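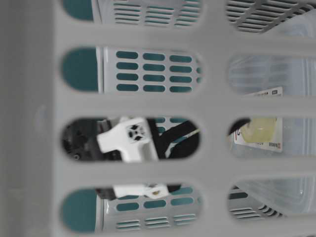

The fixed camera's view of the cell, with the gripper showing through the third slot on the left.

How to recover when a basket is blocking the fixed camera

Our sorting cell at Adar has a fixed camera that looks at the work area. Most days it does its job and you can forget about it. The fault covered on this page is the one where a grey basket ends up right against the lens side of the work area, and the camera sees plastic wall with a few slots in it. The arm carries on regardless. It plans from the wrist sensor and the last good map, so it will keep reaching for things while the person at the desk has almost no idea where it is.

We had this in June and lost a run of 77 picks to it. The log showed error 1322 (scene confidence low) over and over, and because 1322 is only a warning in the default Sokley setup, the cell did not stop. Please read the whole page before you touch anything.

What you need

Access to the Clullik control screen, the key for the gate, and a second person within earshot if the arm is powered.

Step one: stop the arm from the desk

Press Hold on the control screen. Do not use the pause in the job list, as that only stops the next pick from being queued and lets the current move finish. Wait for the status line to read HELD.

If the status line does not change within 25 seconds, use the red stop button by the gate. You will have to home the arm afterwards, but that is a small price.

Step two: find the gripper in the camera view

Open the live view at full size and look through each slot in turn. You are looking for the white finger and the black cables. In the picture at the top of this page they only show in the lower two slots on the left, and at thumbnail size it is easy to take them for part of the white and teal container behind.

Then look at the same view without the gripper in it, so you know what the difference looks like.

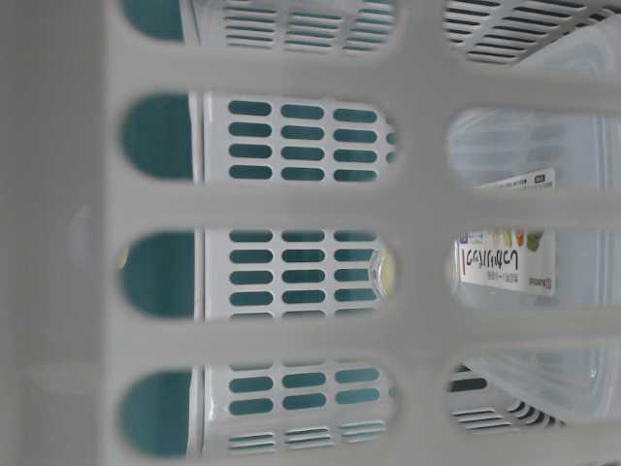 Same camera, no gripper in sight. The white panel and teal shapes are clear of it on the left, and the label is on the right.

A view like the second one does not mean the arm is clear. It means the arm is not behind one of the slots. It could still be hidden by one of the bars, or be outside the view altogether. Check its position on the joint page as well, and then with your own eyes from outside the gate.

Step three: make it safe and go in

Turn the key to Manual and take it out. Keep it in your pocket — not in the lock, and not on the desk. Open the gate and confirm that the gate light has changed.

Check that nothing is held in the gripper and that no cable is caught on a basket or container. If a cable is caught, free it by hand before the basket is moved. Pulling the basket out first is how we damaged a connector.

Step four: move the basket

Lift it straight up, then away from the camera. Sliding it can push the containers behind it, and the clear ones move very easily. Put it back on its floor marks. If the marks have worn off, report it and leave the cell in Manual until they have been redone.

Step five: clear the old map

The stored map will still have the basket wall in it. On the control screen go to Scene, then Forget, then Rescan. Leave the gate shut while it scans. If 1322 comes back after the rescan, wipe the lens cover and try once more. After a second failure, stop and ring Zacharias support.

Step six: change the warning to a stop

This setting should have been changed when the cell was installed. Under Faults, find 1322 and set the response to Stop. Set the delay to 2000 milliseconds, so that someone reaching past the camera during setup does not trip it. Save, then test by holding a sheet of card over the lens with the arm running at slow speed and the gate closed. The arm should come to a halt and the status line should read STOPPED 1322.

If it only shows the warning, the change has not been saved. The usual cause is being logged in as operator — log in as supervisor and do it again.

Last updated December 6, 2021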